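Two Nights at the Arner Guesthouse, Tolness

We came into Tolness on the late ferry in May, hungry and a little windblown, and the Arner had left the porch light on for us, which I thought was awfully sweet.
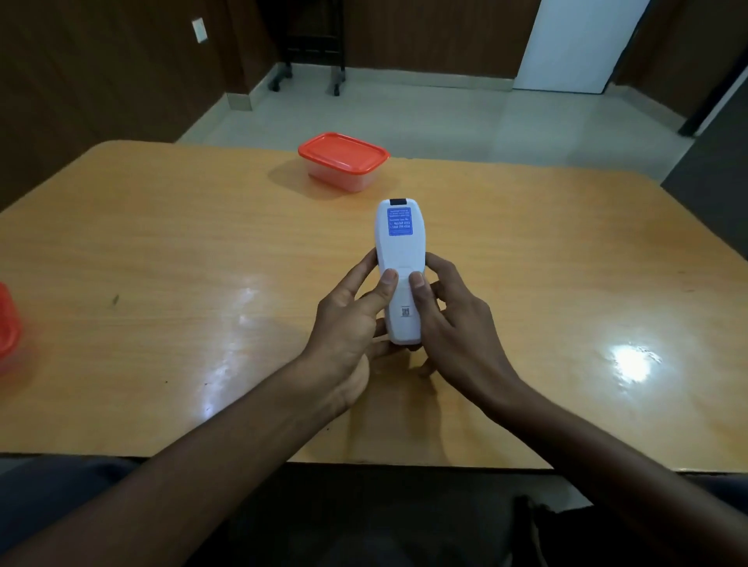 Our room was on the harbor side, small but so comfortable, with thick quilts and a window that opens wide enough to hear the gulls (bring earplugs if you like to sleep in!). Breakfast was the best part of the stay: warm rye bread, smoked trout and a rhubarb jam I'm still thinking about. Parking is tight, and the stairs are steep with a big suitcase. If you have a free afternoon, take the bus over to Flikdale and walk back along the shore. We'd gladly stay again, maybe for a whole week.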